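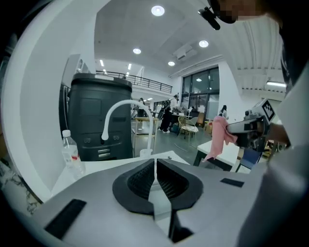
The faucet and the counter, looking toward the mezzanine side.

I have had two emails asking how I keep the utility sink at Stomcombe white, so this is the procedure with the parts that failed left in. It applies to glazed ceramic. If yours is acrylic or composite, the acid steps probably carry over and the abrasive step does not.

Some background on the sink first. It is a deep rectangular basin with a broad flat rim, and the faucet is a white gooseneck. The depth is good for buckets and bad for cleaning. The back wall is the hardest surface to reach, and it gets the most splash. The spout tip sits 173 mm above the rim (I measured it when I was choosing a bucket), so anything tall has to go in at an angle.

Three kinds of dirt end up in there, and they need different treatment.

Grease and soap film. This is the dull layer you can feel with a fingertip before you can see it. Dish soap and warm water take it off. I do it first every time, because acid cleaners work poorly through a layer of soap.

Limescale. It forms at the base of the faucet, around the drain and in a line wherever water stands. I use citric acid powder, 50 g in a liter of warm water, applied on a soaked cloth and left in place for 9 minutes. I tried 100 g per liter in December. It was no faster on the thin deposits, and I went through twice the powder. Thick deposits need a second application whatever the strength. Do not use it in the same session as bleach.

Metal marks. These are the gray lines left by pans, tools and spoons. They look like scratches but are mostly metal deposited on the glaze. Soap does nothing to them. A mild cream cleaner, rubbed in small circles with light pressure, removes most of them. I use Peveck, which is what the hardware store had. Stop when the mark is gone. Glaze that has lost its polish picks up new marks faster than before, and there is no home repair for it that I trust.

The order is therefore soap, rinse, acid, rinse, cream, rinse, wipe. The final wipe matters more than I expected. On the weeks I skipped it, the scale line was back by Wednesday. On the weeks I did it, the line took well over twice as long to show.

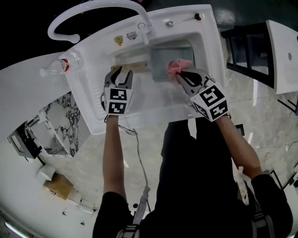

Wiping the inside wall with the pink cloth. Faucet and small white knob at the back.

On cloths: a thin one, crumpled, works better than a thick one folded flat. The crumpled cloth follows the inside corners, where a folded pad bridges across the curve and leaves a strip untouched. Press it to the wall and move it in overlapping vertical strokes, top to bottom, so that the dirty water runs onto the part you have not done yet. Rinse the cloth at each corner.

Keep the scrubbing block, or whatever you use for the floor of the basin, separate from the wall cloth. Grit collects at the bottom, and a cloth that has picked it up will carry it up the walls.

Stickers. There is a yellow shield-shaped label on the back wall of ours and a white and blue logo label as well. I leave both alone and wipe around them. Kazue Hirano wrote to me about hers, which she took off with a plastic scraper after softening the adhesive with cooking oil. She had to repeat the soap step twice to get the oil off. If your labels have started to lift at the edges, it is worth doing, as the edges trap dirt. If they are flat, I see no benefit.

The rim. Ours is wide enough to be used as a shelf, and it is used as one. Spoons and water bottles are the usual items. Clear all of it before the acid step. Metal left sitting in citric solution can discolor, and standing water under a bottle leaves a ring of its own. The counter gets the same soap wash but no acid, as I have not been able to find out what it is made of.

The faucet gets soap and a soft cloth only, apart from the spout tip. For that I tie on a small bag of the citric solution for the same 9 minutes and then run the water for a bit.

Total time for the full sequence is 50 minutes, including the waiting. The short version, soap and a wipe, I do at the end of any day the sink has been used. The full one I do every other week.

I still have no good method for the underside of the rim overhang. A bottle brush reaches it, but the bristles spray dirty water outward onto the floor tile, and then that needs mopping too.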